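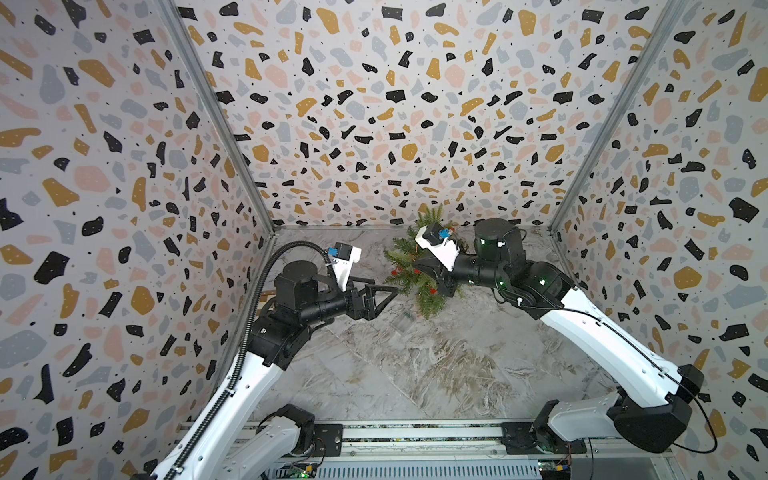 Terrazzo, in the opinion of Emiliano Robles, should never have been allowed to become a fashion, and he wrote as much to the Nitgate Trust when its programme of talks on historic floors was announced. A material laid to last for generations, his letter argued, is poorly served by being treated as the taste of a season.

Amber Schouten has kept the letter. She has directed the Trust's work on floors and pavements for the past nine years, and she does not disagree with it entirely.

"He is right that it goes in and out of favour," she said, when we met in the Trust's reading room in January. "My difficulty is with the idea that this does it harm. Many of the old floors in our care were under carpet for half a century. They came back into view when people began to like the look of them again."

The Trust advises the owners of public and semi-public buildings: libraries, schools, former banks, two swimming baths and a railway hotel. It does not carry out repairs itself. Its register at present holds 91 floors, the oldest of them laid in 1810 in the entrance hall of a house at Arriaga, which is now used as a register office. Each floor is visited, drawn and given a written account of its condition, and the account is sent to the owner without charge.

Ms Schouten explained that the word terrazzo is used loosely. In the strict sense it refers to chips of marble or other stone set in a binder, laid wet, then ground and polished once hard. The pattern is now found on wallpaper, tiles, curtains and printed board, and owners sometimes write to the Trust about a floor which proves to be sheet vinyl.

"We answer those letters in the same way as the others," she said. "A good vinyl floor from the 1960s may deserve looking after as well. We simply pass the owner to someone who knows more than we do."

Most of the enquiries received concern cleaning. The Trust's advice has changed little over the years. Acidic products, including vinegar and many bathroom cleaners, attack marble chips and cement alike and leave the surface dull. A neutral soap, clean water and a well wrung mop are sufficient for ordinary soiling. Wax is discouraged, as it yellows and holds grit.

"I have had caterers tell me that lemon juice is natural and therefore safe," Ms Schouten said. "It is natural. So is the mark it leaves."

Cracks are a more serious matter. Lucero Nina, who surveys floors for the Trust and joined us for the second part of the conversation, pointed out that a crack in terrazzo usually begins underneath it. The slab has moved, or a doorway has been widened, or a heating pipe has been run where there was none before. She has asked several owners to wait a full year before filling anything, so that the movement can be measured through a winter and a summer.

"They find that very hard," Ms Nina said. "There is a grant, and the grant has a closing date. I have some sympathy. But a filled crack that opens again is wider, and the second repair never matches."

Matching is the part of the work that both speak of with most feeling. The stone in an older floor may have come from a quarry long since closed, and the colour of the cement will have altered with age and wear. For the railway hotel, the contractor Godetti made sample after sample before the ochre chips were accepted. Ms Schouten regards that as time well spent — the repaired area lies directly in front of the reception desk.

The Trust's next publication will be a short handbook for building managers, to be issued under the title Onon, after the river walk where its first survey was made. A printing of 2000 copies is planned, of which 1000 will go to schools and libraries. It will contain a section on wear at thresholds and another on furniture feet, a subject on which Ms Nina has views.

"Felt pads," she said. "Change them every term. They collect sand, and then you are dragging sandpaper about."

Mr Robles has been invited to contribute the foreword. At the time of our meeting he had not yet replied, although Ms Schouten understood that he had asked to see the chapter on polishing.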